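Do Refinance Calculators Tell You What You Need to Know?
Student project report, Personal Finance Lab
Cuiping Yan

Every mortgage lender in Gallano has a calculator on its website that tells you how much you will save if you refinance. For this project I wanted to know whether a normal person could trust the number. My short answer is no, or at least not on its own.

I started with one made-up household: a couple in a small house, a fixed loan with 18 years left, steady pay, no plans to move. I ran their numbers through the online tools of two lenders, Wenum and Volex. I then worked the same loan out by hand in a spreadsheet, using the payment formula from class.

Both tools gave a lower monthly payment, and both put it in large type at the top of the page. The trouble is where the lower payment came from. Each tool had switched the couple to a new 30-year loan without asking. Of course the payment drops if you add twelve years to it. When I set my spreadsheet to keep the original payoff date, most of the "savings" went away.

Then there are the closing costs. Volex lists them, but on a second page, and assumes they are added to the loan. Wenum leaves them out and says in small print that "fees may apply." I used $1,339 for the fees I could confirm, and I suspect a real borrower would pay more, as this does not include an appraisal or title work. 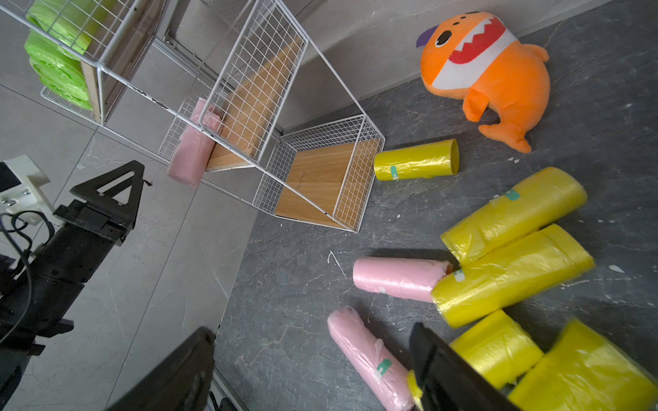 Page last changed: October 27, 2019

My classmates thought I was being too hard on the lenders. Their point was that a lower payment is still worth something if money is tight, even if the loan costs more in the end. I accept that. A family that can't make the current payment has a different problem from a family that wants to save. But the tools never ask which family you are, and the word on the button is "save" in both cases.

I also read the Hoani home buyer guide, which our instructor suggested. It tells readers to divide the closing costs by the monthly savings to find the break-even month. This is better than nothing. It still treats the lower payment as pure savings, so it has the same hole in it as the calculators.

There are limits to what I did. Two lenders is a small sample, and one household is smaller. I did not look at adjustable rates, cash-out loans or taxes, and I did not talk to a loan officer. Someone with a much higher starting rate could do well by refinancing, and nothing in my spreadsheet says otherwise.

What I would ask for is a box where you type in the date you want to be done paying, and a line showing total interest on the old loan next to total interest on the new one. My spreadsheet does both, and I am not good at spreadsheets.

Filed under: Student Work, Mortgages & Home Loans
2 comments | 18 shares
Contact the Lab | © 2019 Personal Finance Lab | Back to top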